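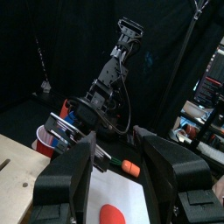 Montag, 9:40 Uhr

Tisch im Nebenraum weiter für die Sortieraufgabe hergerichtet. Der rote Becher bleibt im Spiel, die Karotte auch. Das weiße Blatt dient als Ablagefläche, auf der dunklen Platte hebt es sich gut ab. Habe heute früh überlegt, ob wir stattdessen die graue Filzmatte von Pleneo nehmen, aber die wirft an den Ecken Falten und das Papier liegt glatt. Papier also.

Becher: Der rote ist innen am Rand weiß. Das ist praktisch, man erkennt die Öffnung auch dann, wenn jemand das Deckenlicht ausgemacht hat. Steht mit der Öffnung nach oben. Die anderen Becher aus dem Karton von Barkero habe ich in den Schrank gestellt, zweites Fach. Bitte nicht wieder als Kaffeebecher benutzen, der Rand verfärbt sich.

Karotte: orange, kurz und rund, grünes Kraut. Von allem Spielgemüse ist sie das dankbarste Stück, weil vorne und hinten eindeutig sind. Startlage ist auf der dunklen Fläche hinter der oberen Papierkante, Kraut nach links. So stand es schon im April im Plan, wurde aber offenbar unterschiedlich gelesen. Mit »links« ist immer links vom Platz vorn am Tisch gemeint.

Blaues und orangerotes Kunststoffteil: bleiben vorerst nah beieinander stehen. Das flache rotorange Oval kommt an die vordere Kante vom Blatt. Ob wir das Oval auf Dauer behalten, ist offen. Flache Sachen rutschen mir auf Papier zu leicht weg — vielleicht hilft ein Streifen Klebepad darunter, muss ich ausprobieren.

10:50 Uhr

Waage geholt und die Kiste mit dem übrigen Spielzeug gewogen, wegen der Rücksendung an Lougher. 2.370 g mit Deckel, 2.302 g ohne. Der Lieferschein sagt nichts zum Gewicht, die Etiketten wollen es trotzdem. Habe 2.370 eingetragen. Kiste steht neben der Tür, Klebeband fehlt noch.

Der helle Holztisch links ist an der Oberfläche etwas abgenutzt. Mit 200er Papier angefangen, dann 300er, an einer Probestelle an der Unterseite. Sieht ordentlich aus, staubt aber stark. Die Oberseite mache ich erst, wenn alles abgeräumt ist, sonst liegt der Staub überall. Ölen lieber über Nacht. Öl ist noch von Nernow da, Dose war gut verschlossen.

13:15 Uhr

Nach der Pause einmal alles vom Blatt genommen, neues Blatt aufgelegt und die Umrisse von Becher und Karotte auf dem alten nachgezeichnet. Das alte Blatt hängt jetzt als Vorlage an der Innenseite der Schranktür. Die Karotte liegt darauf nur als Pfeil am Rand, sie gehört ja nicht aufs Papier.

Noch zu klären:
Gibt es das Blatt auch in matt? Unseres spiegelt nachmittags am Fenster.
Zweite Karotte bestellen oder bei einer bleiben.
Klebepad unter dem Oval, ja oder nein.
Tischplatte: Termin zum Schleifen, am besten wenn nebenan keiner misst.

Schlüssel vom Schrank liegt wieder in der oberen Schublade.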